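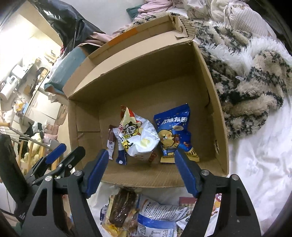 Sending Parcels to Family Overseas: Notes After Twelve Years

It has been the practice in our household since 2000 to send a parcel abroad at least twice a year, and to receive one in return. The notes which follow concern the period since our move to Gellstead, when the arrangements became more regular and I began to keep a written record. They are offered to readers of this page who have written to me on the subject, and in particular to those who asked about customs forms following my post in September.

I should state at the outset that I have no professional connection with any carrier. My experience is that of a private person who stands in the queue at the post office with everyone else.

The record

The record is kept in a plain exercise book. Each parcel is given one line, on which I enter the month of posting, the weight, the postage paid, the declared value and the month of arrival. A further column is reserved for remarks. The remarks column was added at the suggestion of my cousin, Siu-fong Au, and has proved to be the most useful of all. It is there that I find that a certain brand of tea arrived smelling of soap, and that the parcel containing my uncle's reading glasses was delivered to the wrong floor and remained there for a month.

I would encourage any reader who sends parcels with some regularity to keep a similar book. Memory is generous to carriers. Until I consulted the entries I was under the impression that surface mail had never failed us, whereas on two occasions it did, and on one of those the claim was refused for want of a receipt.

Choice of carrier

Two firms have handled the greater part of our parcels. The first is Skirumlow, which maintains a counter at the rear of the stationer's in the high street. The second is Ullia, which collects from the door and must be booked the evening before.

Skirumlow is the less expensive of the two for anything heavy. Its staff will weigh a parcel without obligation and will say plainly if removing a single item would bring it into a lower band. On one occasion a difference of 12 grams was pointed out to me, and a packet of dried mushrooms came home again in my coat pocket. The drawback is its tracking service, which reports that a parcel has been accepted and thereafter reports nothing until it has been delivered.

Ullia provides a full account of each stage of the journey. I am not persuaded that this is an advantage. During one winter a parcel was shown as held at the same depot for nineteen days, and I consulted the page each morning to no purpose whatever. The parcel was delivered in good order. I have since made it a rule to look only once in any week.

For documents I use neither. Ordinary registered post has been satisfactory in every instance.

Weight and measurement

The bands used by carriers are revised from time to time and no table published here would remain correct for long. Readers should obtain the current one. There are, however, some general points.

Kitchen scales are adequate for the individual items but are seldom adequate for the whole. I use a luggage scale, with the parcel suspended in a cloth bag, and deduct the weight of the bag, which in our case is 200 grams. The tape and paper padding must also be allowed for. I formerly ignored these and was surprised at the counter more often than I care to record. A medium carton with its padding and tape comes to 400 grams before anything of interest has been placed inside it.

Carriers may also charge by volume. A large, light parcel can cost more than a small, heavy one, and it follows that soft goods should be folded tightly. Siu-fong Au rolls jumpers and ties them with wool, and I have adopted her method.

The customs declaration

This is the part of the process on which I receive the most letters.

The declaration should be completed at home, at a table, with the contents set out where they can be seen. It should not be completed at the counter. The contents must be described in terms that a stranger would understand. "Gifts" is not a description and neither is "household". Write "two cotton shirts" or "one tin of biscuits, sealed", and give a value for each line.

Values should be truthful. I am aware that some families regard the understatement of value as a harmless custom. I do not recommend it. Should the parcel be lost, compensation will be paid on the declared figure, and a person who has declared a winter coat at the price of a scarf is in a weak position to complain.

Foodstuffs require particular attention. The rules on meat and dairy products are strict in most countries and are altered without much notice. My own practice is to send only shop-sealed goods with a printed list of ingredients, and to consult the published list of the receiving country in the week of posting. Home-made preserves, however well intended, are better carried in person. A jar of my late aunt's pickled greens was confiscated and I was sent a printed notice to that effect, which I have kept in the exercise book.

Packing

I claim no special skill in this matter. The instruction I was given as a young man by Pin-yu Kan, who packed crockery for an exporter and was a neighbour of my parents, was that a closed carton should be shaken beside the ear and opened again if it made any sound. I have followed it ever since.

Used cartons are acceptable if the corners are firm. Old labels must be removed or fully covered. I once omitted to do this, and the parcel travelled with great efficiency to its previous destination. Tape should be applied along all seams, top and bottom, and I place a sheet of paper bearing both addresses inside the carton before it is closed.

Liquids should be avoided. If they must be sent, each bottle should be sealed in two bags - one is not sufficient - and placed upright in the middle.

Timing

Parcels intended for the new year should be posted by the end of November by air, or by the beginning of October by surface. These dates are earlier than those advertised. I have set them by reference to the exercise book, in which the advertised dates have been met in rather fewer than half of the winters recorded.

Those who live at the receiving end should be told when to expect delivery. My relations in Ko are out for most of the day, and the local office holds an undelivered parcel for a limited period before returning it. A short message on the day of posting, giving the reference number, has prevented at least one return.

Correspondence

I have been asked whether it is still worthwhile to send parcels when nearly everything may be ordered for delivery at the other end. The question is a fair one and was put to me by my own daughter. On cost alone it is difficult to defend. My uncle, for his part, has informed me that he does not wish to receive anything from a warehouse, and the matter has been left there.

Letters concerning the above may be sent to the usual address. I shall deal in a separate post with insurance, on which my views have changed since last year, and with the vexed matter of sending batteries.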